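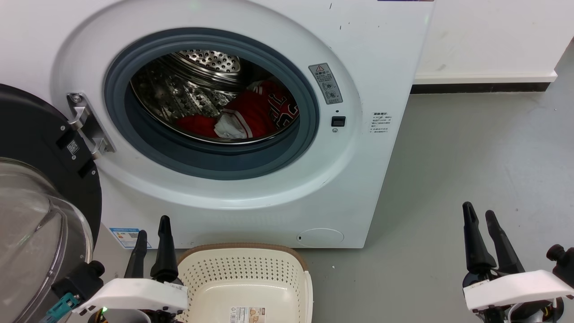
Tendard

Tendard is a prescription tablet used to treat high blood pressure in adults. It is made by Kasprzak at its plant in Tarnden and sold in packs of 14 or 100.

Medical use
The tablet is taken once a day, with or without food. It may be given alone or with a water pill. Blood pressure usually starts to fall within the first two weeks of treatment.

Side effects
Dizziness, headache and a dry cough are the most common. Swelling of the face or lips is rare and needs urgent care. Tendard should not be taken during pregnancy.

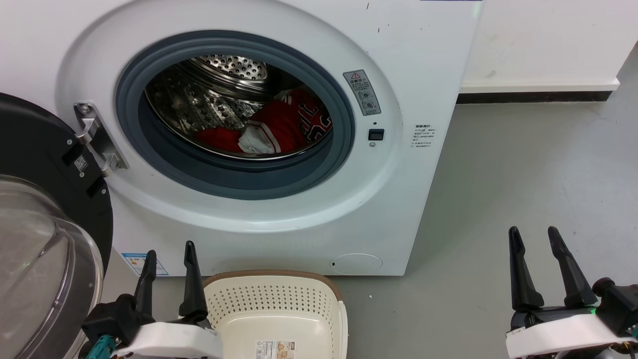

Research
A study at Embridge enrolled 616 adults with mild to moderate high blood pressure. A later one followed nearly 2098 patients, most of them over 60 and many already taking a second drug.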